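Subject: Re: [sarerov-data] Laundry episodes, questions before we merge
From: Nurholm teleoperation room
To: sarerov-data list

Dear all,

Thank you for the careful questions. I answer them under each part of the earlier message, and after that I put the rules we use now, so that the Hamville site can compare with their own. Please excuse the length, I prefer to write it one time completely.

On October 22, 2018, the Hamville site wrote:
> We have opened the first part of the laundry set and we would like to
> merge it with ours. Three things are not clear to us.
> 
> 1) Is one episode one garment, or one basket? Our own episodes are the
> whole basket and they are very long.

One episode is one garment. It starts when the hand is above the basket and it stops when the hand is empty again and has left the drum. In October we tried the whole basket also, but the operators became tired near the end and the last garments were thrown in quite badly. The learner then copied the bad throwing very faithfully. We have now 3,690 episodes of single garments. The whole-basket episodes are kept in another folder and I ask you not to mix them.

The part which takes the most time to teach is the rim. Cloth is long and the opening is round, so the end of the garment must go over the lower rim first and the hand must follow it. If the hand goes first, a sleeve or a trouser leg stays hanging outside.
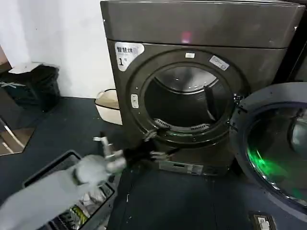
Loading at machine 1: black garment held in the gripper, the far end going in over the lower rim.

We label the moment when the cloth first passes the rim. It is one label by hand for every episode, and it is worth the effort. When we trained without this label, the policy often opened the fingers too early.

> 2) Some of your frames are blurred at the arm. Should we filter them?

Please do not filter them. The arm moves and the room light is what it is. When the policy is running it will see the same blur, so it should see it in training too. What we do remove are the episodes where the operator stopped longer than 11 seconds, for example to ask a question to a colleague. For the learner such a pause looks like part of the task, and then it also stands still in front of the machine. We saw this behaviour and it was a little embarrassing during a visit.

> 3) The door. We find door movements in your set but no description of
> them. Are they a separate task? In our set a person opens and closes
> the door.

Yes, it is a separate task and I am sorry that the description was missing. It is in the file now. We record the door alone, with its own start and its own end, and it has its own language instruction. At Jabłońska, where the older set was made, the door was always handled by a person as in yours, and this is why the old model has no idea what a closed door is. It pushes the shirt against the glass.

The rules as we use them today:

1. Before the session, put the basket to the left of the machine, with the long side more or less toward it. Then move it a little between episodes. Not much, a hand's width is enough. If the basket is always in the same place the policy learns the place and not the basket.

2. Mix the colours in the basket. Dark cloth in a dark drum is the difficult case, and we want many of these, but white and bright garments must be there as well. The yellow-green one is easy to see and every operator likes to take it first, so please ask them to change the order.

3. Do not tidy the wall side. The bin and the basin can stay where they are. We had a discussion about this on the list already, and I still think a small amount of ordinary things in view does no harm.

4. For the door, the gripper works at the lower edge of the rim. The instruction text is "open the door" or "close the door", nothing longer. The other hand may rest in the basket during this time. Many operators let it wait there and we do not correct them, but the position must be recorded like any other. The polished ring reflects ceiling lights and furniture, so record at different hours if you can.
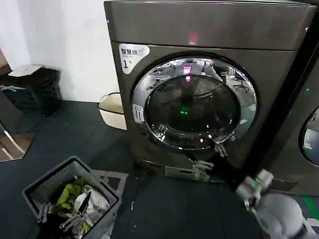
5. Mark the failed episodes, do not delete them. If a garment falls to the floor, the operator stops, says "fail" and puts the garment back. Jabłońska deleted all failures and we regret it now, as we have nothing to train the success detector on.

6. One operator makes not more than 64 episodes in a session. After this the quality goes down, also for the people who say they are not tired.

7. Every new operator makes 100 practice episodes which are not used. I know this seems a lot. In the beginning we used fewer, and one can see in the curves who was new that week.

About the merge itself, I propose the following. You take our single garments as they are and you cut your long episodes at each moment when the hand is empty. I believe it can be done automatically from the gripper signal, but somebody should look at a sample by eye. Your camera is at the same height as ours, if I read your notes correctly, so I expect no problem there. Please correct me if I have understood it wrong.

One question from our side. In your files the gripper value goes from 0 to 1 where 1 is open, and in ours 1 is closed. Which one does Sarerov want to keep? We can convert our part, it is a small script, but I would like to have the decision before we upload the door episodes.

With kind regards from the Nurholm room

--
sarerov-data mailing list
To leave the list, send a message with the word "unsubscribe" in the subject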